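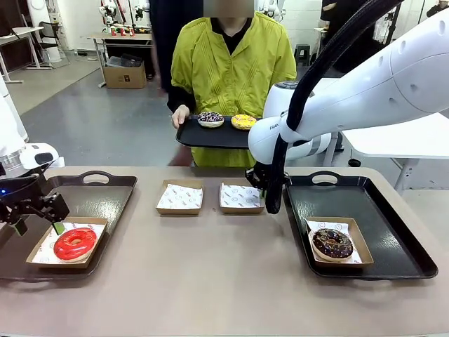
楼上的同事留言说，纸盒能不能先折好再发，上次领到的是平的一片，站在走廊里折了半天，甜甜圈都没地方搁。收到，这回改了，盒子先折好、纸先垫好，再装。后面还有几条留言也一并在这里回。

甜品台这一期写得急，赶着发稿，有错字请多包含。

先说结果：甜甜圈台继续办，到八月底。地方不变，还是 Kivton 楼一层那张长桌。供货的还是 Gatosell，纸盒和垫纸换成了 Rinura 的，托盘是我们自己的，用完请还。用完请还。重要的事写两遍。

口味。红色糖霜的，巧克力加彩色糖粒的，都有。黄色糖霜的上次问的人多，也留着。有读者问能不能加原味不淋糖的，问过 Gatosell 了，要单独起订，暂时不加。无麸质的没有，不好意思，真的没有，别再写信问了（可以问，答案一样）。

关于大小。嫌大的人和嫌小的人差不多都来过信。大小不改。嫌大的两个人分一个，台边可以要一把塑料刀。

装盒的顺序，给轮到帮忙的同事看：

纸盒先摆桌子中间，开口朝上，垫纸铺平，四个角压进去。
托盘放两边，把手朝外，好端。
一盒一个。不要叠，糖霜会粘在一起，拿开的时候皮就掉了。
有糖粒的最后装，糖粒会滚。
手套，手套，手套。

空盒别一次摆太多，桌子就那么长，摆满了托盘没地方放。上次有人把盒子摞在托盘里，端起来一歪，全滑下去了，还好是空的。
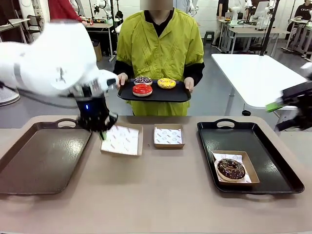

甜甜圈端到桌边，纸盒已垫好纸。

托盘的事再多说几句。黑色的，两头有把手。之前一共领了 200 个纸盒，托盘没领那么多，所以周转全靠大家还。有的托盘跑到会议室去装文具了，有的在窗台上接花盆的水。看到请送回长桌，不追究。洗托盘用软布，别用钢丝球，钢丝球一擦就花，花了就回不去了。洗完竖着晾，不要摞着，摞着中间一层水干不了，第二天端出来一股味。

有人问 Rastogi 那边的热饮还配不配。配。咖啡和红茶，自己带杯子，没带的有纸杯，纸杯数量少，先到先得。牛奶在小冰箱下层，上层是别的组的，不要动上层。再说一次不要动上层。

垫纸。有来信问垫纸能不能省掉，说浪费。试过不垫，糖霜直接粘盒底，撕下来带一层纸毛，吃着难受，还是垫。换来换去，最后定了现在这种印字的，脂油渗得慢一点，颜色也精神。用过的垫纸沾了油，请扔其他垃圾，不要进废纸箱。纸盒如果干净，可以压平了进废纸箱，沾了糖的也算其他垃圾。分不清就问台边的人。

预留的规矩改了。以前是写纸条贴盒子上，字条掉了就吵架。现在改成在登记本上写部门和口味，本子放在长桌靠墙那头，写完直接走，不用等。过时不取的放回托盘，谁来谁拿。代领可以，一次最多 2 个，多了不给，后面还有人排。

带回家的同事注意：天热，巧克力面的在包里放一下午就化了，盒子朝上放，别竖着塞。淋线的那种也一样，化了就糊成一片，味道没事，样子不太好看。要放过夜的，密封好常温就行，冰箱里放一夜会发硬，硬了微波炉转几秒能救回来一点，转久了糖霜会淌。彩色糖粒的不建议转，掉色。
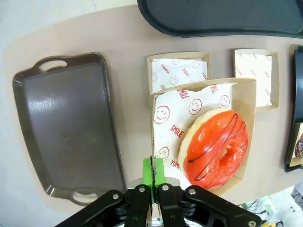
橙红糖霜淋巧克力细线，垫纸上印着 SMILE 和 YUMMY。

淋线这款单独说一下。红底，上面斜着几道细的巧克力线。拿的时候从盒子边上托，别捏上面，一捏线就断了，手上也全是。想拍照的请拍快一点，后面有人等着。想挑的也快一点，别每盒都端起来看一遍，都差不多的。

意见箱里另外几条，挤着回：

问能不能送到楼上。不能，人手不够。
问能不能早一点开台。能，下一期起早半小时，具体看门口的纸。
问空盒能不能拿去装别的。可以，干净的随便拿，拿之前跟台边说一声，我们要点数补货。
问有没有咸的。没有。有人提了肉松，在谈，谈成了登在下一期。
问桌子能不能换张大的。不换，这张刚好，再大走廊过不去人。

帮忙的人还缺。活不重，折盒子、铺垫纸、端托盘、收桌子，四样里挑一样也行。想来的在登记本最后一页写部门和分机，不用填表。做完可以先挑一个口味，算是一点小福利。收桌子的那位记得把台面擦两遍，第一遍湿布，第二遍干布，糖粒掉进桌缝里会招蚂蚁，上个夏天招过一回，大家应该还记得。

费用照旧，部门统一结，个人不收钱。想多订的（比如部门聚会），单独下单，提前说，1,000 元以内的走部门自己的账，超过的先来问一声再订，别订完了才说。发票抬头写清楚，写错了重开很慢，很慢。

下一期的稿子已经在收了，想说什么都可以投，长短不限，写在登记本里也算。照片也收，请挑清楚一点的。

2020-06-30
甜品台栏目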